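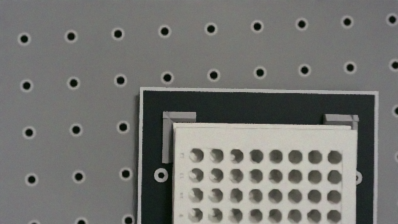

Teaching a Lab Robot in Simulation First

A 96-well plate is a simple object, and setting one down correctly is a simple job for a person. For a robot it is a good test. The plate has to land inside the corner brackets that mark its position on the deck. If one edge rides up on a bracket, every pipetting step after that is off.

The automation group at Brolness has spent most of the past year on this one problem. Its method, called Trosinance, trains a placement controller entirely on rendered scenes and then moves it to a real bench without further training. The group posted its results in June.

The simulated deck is modeled on the one in the Cuvholm test lab: a gray perforated surface, a dark base with gray brackets at the corners, and a white plate that sits between them. The renderer does not try to look like a photograph. Wells are slightly faceted, and the row markings on the plate are faint. The group says early versions with more realistic surfaces took far longer to render and gave no better placement.

What matters more is variation. For each training run the software turns the deck a little, shifts the light, and moves the plate to a new starting offset. Some of those offsets leave the plate overlapping a bracket. The controller has to learn what that looks like from above and how to correct it -- usually with a short lift, a small sideways move and a second try.

Earlier systems handled this by searching for the plate's outline. That works until the outline is partly hidden, or until a bracket and a plate edge run so close together that the software takes one for the other. Trosinance uses the pattern of wells as well. The wells are evenly spaced, so even a partial view gives the controller enough to work out the plate's angle. The holes in the deck serve the same purpose for the surface underneath. The difference between the two angles is the number the controller tries to bring to zero.

For the bench trials, the group ran 302 placements on a real arm at Cuvholm. All but 17 seated on the first attempt. Of those 17, the controller noticed the fault and fixed it in all but 7 cases. The rest needed a person to step in. Most of those happened under low side light, where shadow filled the wells on one side of the plate and the pattern was hard to read.

The comparison system, an outline-based controller called Rocha, was given the same deck and the same starting offsets. It did well when the plate began close to square and fell off quickly as the angle grew. The group has published the full table of offsets so that other labs can repeat the test.

There are limits. The work covers one plate format on one type of base. Deep-well plates, lidded plates and clear plates were left out, and clear plates are likely to be the hardest -- their wells do not stand out well against a dark panel. Training took more than 80 hours on a single workstation, which is manageable for a research lab but slow for anyone who changes deck layouts often.

The next round of tests will add lids and a second base design. The group also plans to vary the side lighting more widely in the rendered scenes.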